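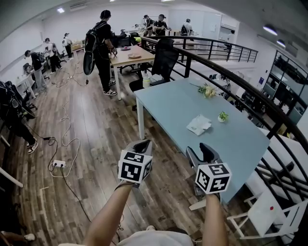
*The long blue table up on the mezzanine, with the flowers, the little pot and the tissue.*

I promised in March that I would write something about the Tellach work, and then I didn't, so I'm making up for it now (June 26, 2023, for anyone keeping a tally of my broken promises). I've been going in to Skikska as a demonstrator, and friends keep asking me what on earth that involves. Mostly it involves tidying a table, very slowly, over and over again, with a gripper in each hand instead of fingers.

The idea is that you do the job yourself and the recordings go off to teach a robot how it's done. I had pictured joysticks, or one of those big suits, but you simply hold the grippers and get on with it. The markers on top have to stay where they can be seen, so you learn to keep your wrists flat and not to turn your back on your own work, and it's surprising how often I want to do just that! We aim for 36 good runs in a session, and my best so far is 32, on a day when I'd slept well and had a proper breakfast.

Paper is my nemesis. A plant pot is a lovely solid thing and you know at once whether you've got hold of it, but a crumpled tissue gives you nothing back at all. You close the jaws, you think you have it, and you lift up a perfectly good pinch of air. I've taken to coming in low from the side and squeezing a bit later than feels natural, which helps. 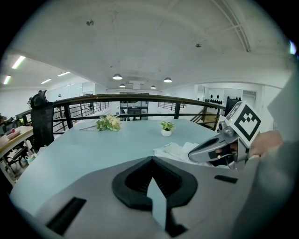

The other thing I've had to learn is to let one hand wait. In my own kitchen both hands are always busy, one wiping while the other reaches for the next thing, and I never think about it. On a recording all that bustle is hard to learn from, so now the left stays still while the right does its bit, and then they swap. My first 44 runs were thrown out for exactly this, and I was rather cross until I watched a few of them back and saw what a muddle they were.

I've got six more sessions before the Tellach set is finished, and after that there's talk of a folding task over at Skoravville. Tea towels, I'm told. I've been practising on ours at home with the salad tongs, and two of them now have holes in.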